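January, a little after seven in the morning

Slept badly again. The wind got round to the north in the night and found the gap under the back door, and I lay there doing sums about the damson trees instead of getting up and putting a towel down. Got up at five in the end and did both.

The sums are these. We have 12 damsons left along the bottom hedge, and three of them ought to come out. The oldest has split at the fork and the crack has opened since the autumn. I can get the flat of my hand in it now. The other two are alive on one side only. If they come out this month there is still time to get new ones in while the ground is workable. If I leave it until the sap moves, that is another year gone, and I said the same thing last winter.

Ordered from Wostatura all the same, late last night, before I could talk myself out of it. Three bare-root trees, two years old, with stakes and ties, came to £354 with the delivery. More than I wanted to spend. The cheaper place had only pot-grown ones, and I have never had luck with those on our clay. The roots go round and round in the hole and stay there.
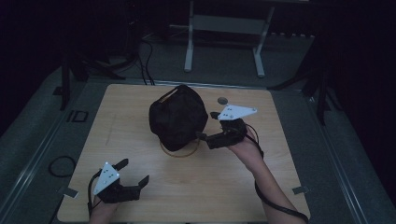
Went down after breakfast to look at the ditch. It is running, but slowly, and the pipe under the gateway has silted up at the far end. I rodded it for an hour and got out a good deal of black muck and half a fertiliser sack. The water dropped a few inches on the top side while I watched. I shall have to go back to it. If the ditch doesn't draw, there is no sense putting young trees anywhere near it, as they will stand with wet feet until April and sulk.

Pruning saw is blunt. I have put it by the door to take in to be sharpened, where it will probably sit next to the shears that have been there since harvest.

Jam: eight jars left from the last picking, one of them with a poor seal, so that one is for eating first. Had some on toast at eleven. It set too hard, I boiled it too long, but the flavour is good. The fruit off the split tree was always the best for jam – small and sour, with the stone holding on to the flesh so that you spend a whole evening fishing them out with a spoon. I took some cuttings from its suckers in November and heeled them in by the water butt. They look like sticks. They may be sticks.

Rang Eifion Cadwaladr after dinner to ask about borrowing the winch. He has it until the end of the month for a job of his own, then I can have it for as long as I like. We talked about the hedge for longer than I meant to. He asked which tree was going first and I told him, and he went quiet, and then he asked about the fork.

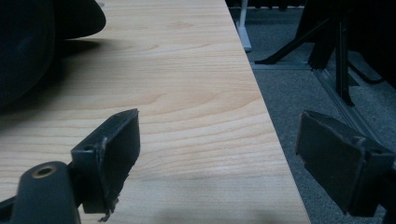

Eifion Cadwaladr thought I was being hasty. He said a damson will stand split for twenty years if you take the weight off the top and put a bolt through it, that his father had done it with a plum, and that I should cut the two half-dead ones and leave the old one be until it fell down by itself. I said it would fall on the fence. He said then I would have a fence to mend, and what of it.

I have been turning that over since. A threaded rod and two big washers would not cost much, and the third new tree could go in the space by the gate where the elder was. I could take the top down by a third on the next dry day with the bow saw.

Wind has dropped. Frost on the shed roof already at half past four. Brought in the potatoes from the porch, filled the log basket and moved the towel back against the door. Must ring Wostatura in the morning to ask which day they are sending the trees, as I shall want the holes dug before they come.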